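Voscombe Bench Gallery: Cup-to-Cup Transfer of Granular Fill

This page collects pictures from the transfer bench at Voscombe, along with notes on the vessels, the fill and the work surface. It was compiled by Hugo Delaunay from the bench log kept by Ayman Younis. Results are held separately in the Tomovis report and are not repeated on this page.

Vessels

The source vessel is a clear plastic cup. The receiver is a red plastic tumbler from the Michalík set, tapered, with the rim slightly wider than the base. Brimful capacity of the receiver is 461 mL, measured with water on a levelled scale. The red was picked for contrast with the table. A grey receiver from the same set was tried in August and withdrawn, as its rim was difficult to locate in the late afternoon.

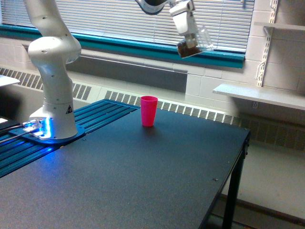 Fill is dark brown and granular, listed in the log under the stock name Tikar. It is passed through a 2 mm sieve before use and kept in a lidded 7 L pail beside the scale. Anything retained on the sieve is discarded. Fill recovered from the tabletop goes into a separate jar and does not return to the pail until it has been sieved again.

The behaviour of the fill depends heavily on how long it has been standing. Freshly sieved material begins to move at a shallow tilt and travels along the wall of the cup as a thin sheet. Material left overnight holds together and tends to release in one slump, most of it in the first second. The log therefore gives the time of sieving beside each entry. Entries without a sieving time were removed from the set.

Work surface

The table has a matte black top with a fine speckle and black metal legs. The low gloss is useful near the window. The speckle is less so: a light scatter of fine grains is difficult to pick out against it, and the eye tends to pass over anything smaller than a matchhead. Spill is collected with a flat nylon brush and weighed. It is not estimated by eye.

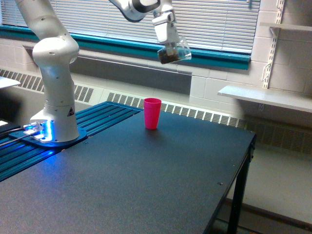

Weighing is done in the same order for each entry: source vessel with fill, receiver alone, receiver after transfer, source vessel after transfer, brushed spill. The last three should account for the starting mass once the tare values are removed. Where they do not, the shortfall is recorded as unrecovered. Most unrecovered material is dust clinging to the inside wall of the clear cup, and a tap on the base with a pencil brings most of it down.

The log stands at 323 entries. Hugo has asked that the early ones be kept even where the tare of the receiver was taken only at the start of the session. They are flagged in the margin and left out of the averages.

Light and position

The bench stands by a wide window with white horizontal blinds and a teal sill. The blinds are kept closed for the whole session. With the slats open, bands of sunlight cross the table and the wall of a clear cup becomes hard to read, particularly near the rim. Overhead lighting is left as found.

The receiver stands toward the far side of the table. Its position was originally marked with masking tape, but grains collected along the tape edge and were lost to the weighing, so the tape was removed. A cardboard template is now used to set the tumbler down and is lifted away before the transfer.

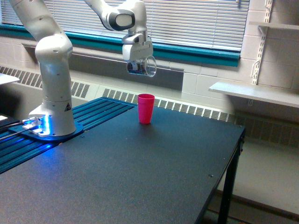 Clear cup on its side, rim to the right; red tumbler upright on the tabletop.

Cup angle is noted as one of four positions: upright, inclined, horizontal and past horizontal. Finer readings were attempted with a printed protractor card behind the cup. Agreement between two readers was poor and the card was dropped. The horizontal position is the one to watch with this fill. A small charge will sit along the lower wall with little movement, while a larger one is usually at the lip well before the cup is level.

Plastic cups of this kind also take on a static charge after repeated handling. The effect is visible as a haze of fines on the inner wall. Wiping with a barely damp cloth and leaving the cup to air dry for ten minutes is adequate. Paper towel makes it worse.

Rim clearance

Rim clearance has more effect on spill than any other setting in the log. A high pour lets the stream spread before it reaches the receiver, and the coarser grains bounce off the far inside wall. A low pour keeps the stream narrow but leaves little room to correct the alignment. The preferred arrangement has the source slightly to one side of the receiver, with its mouth directed down and inward. In the picture below this paragraph's heading notes, the clear cup sits above and slightly to the left of the red tumbler, its open mouth facing down and to the right, with the two rims almost touching.
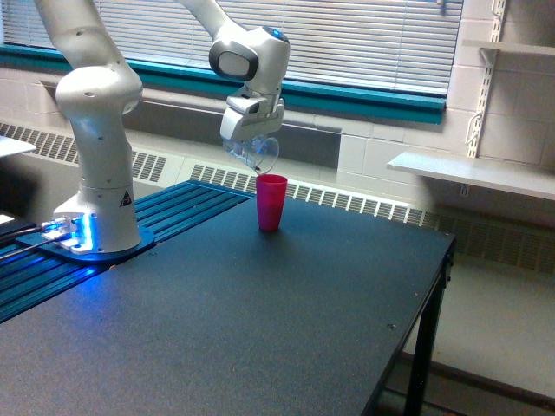 Clearance is set by the lowest point of the source rim, which drops as the cup tilts. A gap that looks generous with the cup on its side can close considerably by the time the mouth faces down. Ayman's note in the log recommends setting the clearance at the final angle and working backwards. At that angle, a source rim positioned above the tumbler and slightly to its left, as it is here with the rims close to contact, leaves most of the receiver's opening on the side the mouth is facing. Contact between rims is logged as a fault whether or not the tumbler shifts.

Both vessels are rinsed at the end of the session, dried upside down on a rack and stored unstacked. Stacked tumblers from the Michalík set bind at the taper and scuff when pulled apart.

Page maintained by Hugo Delaunay, Voscombe. Corrections to the log go to Ayman Younis.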